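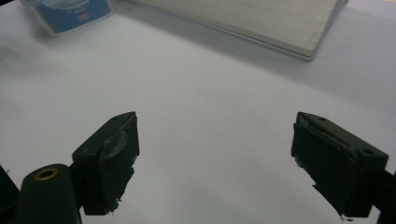

Gripper Finger Pads: Your Questions, My Answers
Written by Kenna MacRitchie. Last updated October 14, 2026

Hi, I'm Kenna! I look after the two-finger grippers in the Brandetti cell, and I get the same pad questions in my inbox all the time, so I finally put them on one page.

How do I know when the pads need changing?

Look at the top edge first. On ours that's where the peeling starts, and once you see a curled flap or a strip lifting along the finger, put new ones on at the end of your shift. Ragged lower edges and little frayed bits hanging under the finger count too. Please don't wait for something to slip (I did that once with a full jar, and Mebrat still brings it up).

Can't I just trim the loose bits?

You can, to get through the afternoon. I keep small scissors in the drawer for exactly that! But a trimmed pad is a different shape from the one across from it, and thin things like book covers start twisting when you close on them.

Only one side looks bad. Do I have to change both?

Yes, both, always. I know it feels wasteful.

What do I need?

One pair of pads from the Preletti box, a plastic scraper, rubbing alcohol, lint-free wipes and the 4 mm hex key. No metal blades on the fingers, please.

What's the order of things?

Open the gripper all the way, power it down and hang your tag. Take the fingers off (keep left and right apart, they go back where they came from). Peel the old pad from the top, scrape off the glue, wipe, and let the finger dry completely. Then lay the new pad on from the tip down and press hard for a full minute. I leave them overnight if I can.

Do the linkages need anything while I'm in there?

Wipe the dust off and wiggle each joint by hand. If one feels gritty or has play in it, stop and come get me or Hamish. No oil! It creeps down to the pads and then they won't stay stuck.

Do I have to re-zero afterward?

Yep. Fresh pads are thicker, so the old closed position will squeeze too hard. Run the close routine empty, save the new value, then do 25 test grips before you put it back on real work.

How long does a pair last?

The best I've gotten is 282 hours, and that was mostly soft stuff. Books and hard plastic tubs chew through them a lot faster.

Where do I write it down?

In the Geagea log, under the gripper's number, with your initials and the hours. If we're down to four pairs in the box, tell Torquil and he'll order more.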